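Packing Boxes for the Mail, the Move and the Attic

My sister-in-law calls me the box lady, and I've decided to take it as a compliment. Over the years I've packed up three households, a church rummage sale and more Christmas parcels than I'd care to think about, and somewhere along the way I formed a great many opinions on cardboard. Several of you wrote in after last month's page on storing blankets to ask about packing in general, so I've gathered up what I know. Get yourself a cup of coffee, because I do go on a bit.

Choosing the box

Start with the box and not with the tape, however pretty the tape is. A used box is perfectly fine for a closet or the attic, but run your thumb along the edges before you trust it with anything going through the mail. If the corners feel soft, like a paperback that's been in the bath, put it out for recycling. Cardboard that has been damp once never gets its stiffness back, no matter how well it dries.

Size matters more than most people think. You want 2 inches of room on every side of whatever you're sending, and not a whole lot more than that. A big box with a small thing in it is a rattle, and you'll use up half a newspaper trying to quiet it down. When I moved from Irthorpe to the house in Nollden I packed all my books in great big cartons left over from the old kitchen, and my poor husband could hardly get them off the floor. Books go in small boxes. Pillows and lampshades go in the big ones.

I keep my spare boxes flat behind the sewing room door, sorted by size, with the biggest against the wall. It looks tidy and it means I can pull out the one I want without an avalanche. 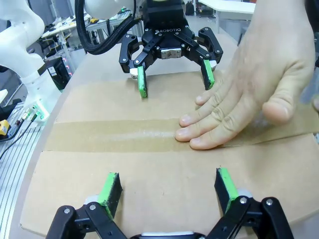
Setting up a place to work

Please don't pack on the floor! I did it for years and my back has never let me forget it. A table that comes up to your hip is just right, and if yours is low, a set of bed risers under the legs will fix it for very little money. Clear off everything else first – the mail, the fruit bowl, the cat – and give yourself the whole top to work on.

I like to cover mine with an old sheet or a length of plain paper. It saves the finish from scratches, and when you're done you can gather it up by the corners and shake all those little bits of fluff and tape straight into the trash. Then put your scissors, marker and tape on whichever side you favor, and put them back in the same spot every single time. I used to lose the scissors inside the box. One pair went all the way to Oregon with a fruitcake.

If you have somebody to help, stand across from each other. One holds the flaps down and the other runs the tape, and it goes twice as fast and with a good deal less muttering. Children are very good at holding flaps, by the way, up until the moment they aren't. 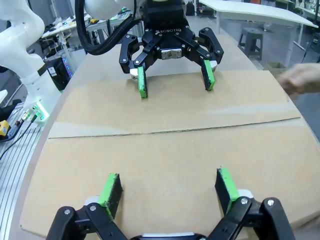 Filling and cushioning

Heavy things go at the bottom, and that includes things that are heavy for their size, like a jar of honey. Put down a good layer of crumpled paper first. I mean properly crumpled, in loose balls the size of an orange, so there's some spring to it. Flat sheets of newspaper folded over look neat and do next to nothing.

Wrap every breakable piece by itself. Plates travel best standing on edge, like records in a rack, with a bit of paper between each one. Cups should be stuffed as well as wrapped. For glasses, a clean sock is a wonderful thing, and then you've packed your socks too.

Newsprint rubs off, so use plain paper against anything white. My mother's gravy boat still has a faint gray smile on one side from a grocery ad, and I've tried everything on it.

Before you close up, put a slip of paper inside with the address on it, both theirs and yours. Labels do come off. Then fold the flaps down without tape, pick the box up and give it a gentle shake. If anything shifts, open it and add more paper. You want the flaps to meet comfortably, with no bulge and no sag.

Taping it shut

Use real packing tape, the wide kind. Masking tape dries out and lets go, and string gets caught in things. I've been buying the Donnelly tape from the hardware store for as long as I can remember, and though I tried a cheaper one last December I went right back.

Bring the long flaps together so the edges just touch, and start your tape a few inches down the end of the box. Run it up over the edge, along the whole seam and a few inches down the other end, pressing as you go with the side of your hand. 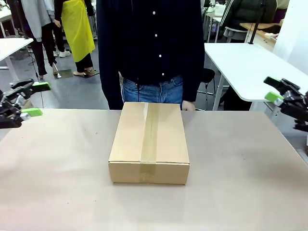 For anything heavy I do the bottom twice before a thing goes in, one strip right on the seam and another overlapping it by half. For a long trip you can also tape across the seam at each end, so that it makes the shape of a capital H. Rub the tape down well, especially in a cold garage, where the sticky side is slow to take hold.

And fold the end of the tape under on the roll when you've finished. A button or a paper clip tucked under there works too. You'll thank yourself the next time.

Labeling

Write on the side as well as the top. Once boxes are stacked you can't see the tops, and I have unstacked a whole closet looking for the good tablecloth. I put the room first in big letters, then a few words on what's in there. "Kitchen – baking pans, blue bowl" will do nicely. "Misc." will not, and I say that as somebody who once owned eleven boxes of it.

If you're reusing a box, cover the old labels completely or peel them off. A hair dryer on low loosens most of them in a minute or so.

For the attic, I keep a little notebook on a nail by the ladder, with a page for each box and the month it went up. Leave the Christmas things nearest the hatch, and don't put candles up there at all if your summers are anything like ours. Mine came down in July as one large candle.

Next month I'll be on to cleaning out the freezer, so if you have a good way with freezer burn, do write and tell me.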